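Ruvlow trial asks households to leave the ring and lose the cap

Lidville's kerbside recycling contractor, Grewal, has changed the way it wants plastic drinks bottles presented for collection on the Ruvlow estate. From this month, residents are asked to remove screw caps and put them in a separate bag. The plastic ring that stays on the neck after opening can be left where it is.

The change applies to clear drinks bottles only. Milk bottles, cleaning product bottles and anything with a trigger or pump are collected as before.

The trial covers 600 households and runs until the end of August. Each has been sent a leaflet and a roll of small clear bags for the caps. Bags are collected with the bottles on the usual day, which for most of the estate is Tuesday. Crates should be out by 7 am.

Why the cap is being separated

Clear drinks bottles are usually made from PET. The caps and rings are usually made from a different plastic, either HDPE or polypropylene. The two groups can be told apart by density. PET sinks in water, while HDPE and polypropylene float, and a plant that shreds its bottles can use a water tank to part the flakes.

Grewal's sorting hall at Barnosent does not shred. It sorts whole bottles, presses them into bales and sells the bales on. For a hall of this type, the cap matters mainly for what it does to the air inside the bottle. A capped bottle holds its air and resists the press. Under load it either bursts or springs back when the pressure comes off, and the finished bale is lighter and less square than it should be.

"A bale with a lot of capped bottles in it doesn't hold its shape," said Leen Najjar, who runs the Barnosent hall for Grewal. "The straps go slack overnight and you can't stack it. We've had to cut bales open and run them through again."

Caps also come off in the press. Loose caps are small enough to fall through the screens at the front of the line, and at present they leave the hall with the glass fines and grit. Collecting them in a bag keeps them out of that stream and gives Grewal a second product to sell. Mixed colours are accepted.

Bottles with tethered caps, which stay joined to the neck by a strip of plastic, should be left as they are. Residents are asked not to cut the strip. These bottles should be flattened a little by hand and the cap left open.

Why the ring stays on

The ring on the neck is known in the trade as the tamper band. It is moulded as one piece with the cap and joined to it by thin bridges, which break the first time the cap is turned. The band is then held below the thread by a raised bead on the neck.

Earlier guidance in Lidville, issued under a previous contract, asked for bands to be removed. Few residents did so. The band is a tight fit and normally has to be cut, and Grewal says it received complaints about cut fingers while that wording was still on its website. The wording has now been withdrawn.

The band does not trap air and does not affect the press. It travels with the bale to the reprocessor, where it is removed at the washing stage with any remaining caps. Its weight is small compared with that of the bottle, and Grewal's buyers allow for it in the price.

Colour makes no difference. Red, blue and green bands are all treated in the same way, as they leave the PET at the float tank and never reach the clear flake.

Labels

Labels can also stay on. Most are a thin film wrapped round the body and fixed with a strip of glue, and they come away in a hot wash. The exception is the full sleeve, which covers the bottle from shoulder to base. Optical sorters can read a sleeve in place of the bottle beneath it and send the item to the wrong bay. Where a sleeve has a perforated line down the side, residents are asked to tear it off and put it in the general waste.

A part label of the ordinary kind leaves enough clear plastic showing for the sorter to make a correct reading.

What to put out

Bottles should be empty. A quick rinse is enough for soft drinks and water; juice and flavoured milk need a second. They do not have to be dry. The cap comes off and goes in the bag, and the ring and the label stay on the bottle.

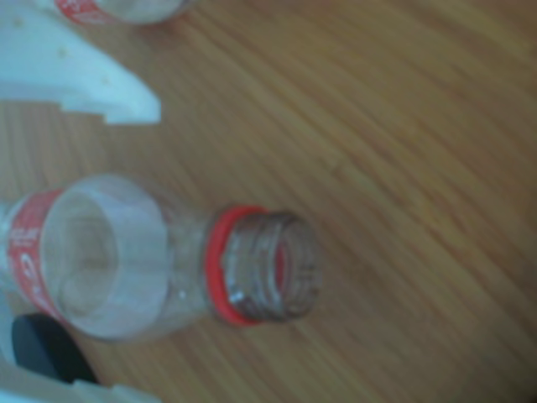 Crew checks and rejected crates

Crews will look at the top layer of each crate during the trial. A crate with a few capped bottles in it will still be taken. A crate made up mostly of capped bottles will also be taken for the first two collections, with a card left in the empty crate. After that it may be left at the kerb until the next round.

Cap bags should be tied. Metal crown caps, wine closures and the lids of jars should not go in them. Sports caps with a silicone valve are also excluded for now, as silicone is denser than the cap plastic and the buyer has set a low limit for it. Bags are to be filled no more than two thirds full so that the knot holds.

Spare bags can be collected from the Ruvlow community office on weekday mornings. Any clear food bag of a similar size may be used in their place. Black or coloured bags will not be accepted, as crews cannot see what is in them.

Measuring the result

Grewal will weigh bales made only from Ruvlow material and compare them with bales from the rest of the Lidville round. The press at Barnosent is set to a fixed bale size, so a heavier bale means better packing. Before the trial, a test run of 143 bales was weighed to give a starting figure. The company has not published it, but says it will do so alongside the trial result.

A smaller check will be made by hand. For each collection, 100 bottles will be drawn from the Ruvlow load before it reaches the line and sorted by whether they have a cap. The target set for the end of the trial is 80 without. Bottles with tethered caps will be recorded separately and will not count for or against the target.

Zoila Taipe, who manages the collection contract at Lidville, said the target had been set low on purpose. "People have been told three different things about caps in the last ten years, and some of them were told to put the caps back on. We'd expect it to take a few rounds - it may take more than that on the streets with shared bins."

Shared bins serve the flats at the northern end of the estate. Cap bags there should be placed in the grey box fixed beside each bin store and not in the bin itself.

If the bale weights improve, the same arrangement will be offered to the rest of the Lidville round. Grewal said it would need a second storage bay at Barnosent for the caps before that could happen, and that no order had yet been placed for the work.

Residents on the estate who have not received a leaflet should contact the Ruvlow community office.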